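Perception and tooling person wanted (paid, part time, could grow)

Hi! I'm Hafiz Gunawan and I look after the software at Plireck, which means I write the grasp planner, fix the build, and spend far too many evenings staring at point clouds that have a hole exactly where the snack should be. I need a second person, and I'd love for that person to be you.

What we're working on right now is clutter. Soft, shiny, see-through clutter, all piled up in ordinary homes. Our planner (it's called Bridimix, and yes, I named it) does fine with boxes and mugs on a plain surface. Give it clear plastic lying on a busy pattern and the segmentation falls apart, so the planner happily picks a grasp on thin air. I have around 3000 short clips recorded with hand-held grippers, and the tools for sorting and replaying them are, well, a folder of scripts I'm a bit shy about.

You'd be taking over those scripts first, and then we'd go after the masks together. Python every day, some C++ when the planner gets slow. If you've worked with depth cameras or trained a segmentation model, great! If you've only done one of those but you're the sort who reads the logs before asking, please write anyway. I don't care about degrees.

It's 16 hours a week for the first 13 weeks, starting in December, mostly remote. Once in a while we all meet at the Wellmont office, and I'll cover your train. You'd talk to me daily and to the Lengyel folks (they do our controller) when something jerks that shouldn't. 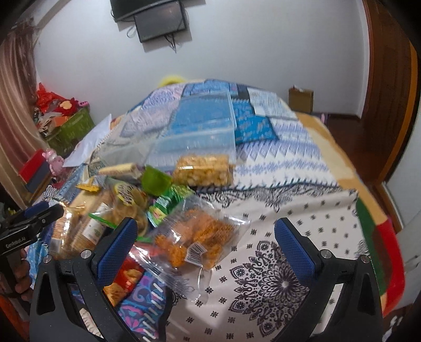 Crackers, puffed snacks and a lot of clear plastic on a patterned bedspread.

To apply, send me a page about a bug you chased for longer than you'd like to admit, plus a link to any code you wrote yourself. Under 100 lines is fine. No cover letter please, I never know what to do with them. I answer everybody, usually after 9 at night once the kids are asleep.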